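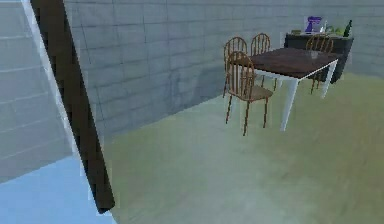 Features > Automation > Workplaces

The Dining Room Shift

At Velness, the work of setting up a room now starts on a screen. The company supplies meal service robots to residential care homes, and until last March its commissioning technicians did most of their work on site, with a tape measure and a machine on a cart. Now they spend most of the week in simulated rooms: a dining table, four spindle-backed chairs, a grey block wall, a counter with a purple stand mixer on it. The robot's route is planned and tested there before the hardware is shipped.

The software is called Lalport. It holds a library of 562 rooms, most of them assembled from stock furniture. Detail is low by design. Textures are soft, lighting is even, and a chair is accurate where a robot could hit it. The technicians call this "collision honest." A room that looks better takes longer to run, and the planner gets nothing from the extra polish.

A standard test is 100 runs per room. Between runs Lalport shifts the chairs by small amounts, turns one or two of them away from the table, and changes the objects on the counter. Spindle backs are a known difficulty. A depth sensor can read through the gaps between spindles and place the obstacle too far back, and splayed legs take up floor that the seat does not suggest. Posts standing in open floor are the other one, mostly for what they hide from the sensor during a turn.

What has changed for the technicians is mainly the shape of the day. The old job was two people in a van, three sites a week on a good week, and a lot of waiting for lunch to finish so that the room could be used. The new one is a desk, a queue of failed runs and a reviewer's checklist. One technician described it as "marking homework." Another, with a longer commute to the old sites, said she would not go back.

Skills have moved with it. Technicians used to be hired for wiring and mechanical work, and pay was graded on that. Reviewing runs needs patience and a working knowledge of how the planner weighs clearance against travel time. Velness rewrote its grades after staff complained that the review work was being paid as clerical. The new scale puts it level with field work, and anyone on review can ask for 2 site days a month. Most do.

The site days matter for another reason. Lalport is weak on floors. A rug edge, a threshold strip or a damp patch near a sink is either missing or modeled as flat, and the robots supplied by Ikari, a small drive-base manufacturer, are sensitive to all three. Field staff keep a running list of such cases, and it goes to Li, the firm that maintains the room library. Turnaround on a correction is around 3 weeks, which the technicians consider slow.

Kitchen and dining staff at the homes see less of Velness than before. Commissioning visits have gone from four days to one. Several homes asked for the longer visit back, on the grounds that the old schedule left time to ask questions. Velness now adds a half-day of training on the Tuesday after delivery, with the robot running its route and the serving staff deciding where it should stop.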